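Keeping the paperwork small

The bookkeeper at Okdale has worked from the same back bedroom in Ullton for 17 years. She does the accounts for 24 small businesses, most of them shops and two of them farms, and she agreed to talk over tea once the morning post was dealt with.

How it started

She left a larger firm in Kastitcombe when her daughter was small. "I meant to do it for a year," she says. "Then a butcher told a baker, and that was that."

Her first clients brought receipts in carrier bags, and a few still do. She doesn't mind the bags so much as the gaps. "If somebody gives me 11 months, I spend more time asking about the missing one than I do on the rest."

What clients get wrong

Most of it is timing. People leave everything until January, then ring her in a panic. She asks them to send papers each month, and charges a little less if they do.

"Mileage is the other thing," she says. "They guess it. I want it written down on the day, with where they went."

She has no strong views on software. Some clients use it well, and others pay for it and never log in.

The desk

She clears her own desk at 12 and again before she stops for the evening. Unpaid bills stand upright, where she can see them, and anything paid goes straight into a folder. Pens and stamps get the low section - "otherwise they end up under the bills".
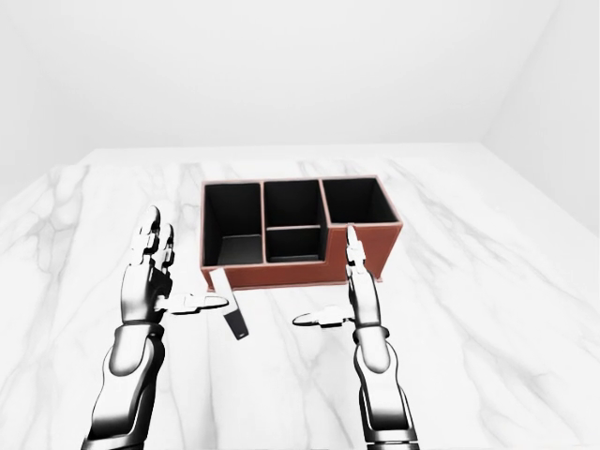 Slowing down

She plans to give up the farms next September and keep the shops. A younger bookkeeper from Maeng will take them on, and the two have already been out to meet both families.

"I'll miss the farms," she says. "One of them pays me partly in eggs. I do put it through the books."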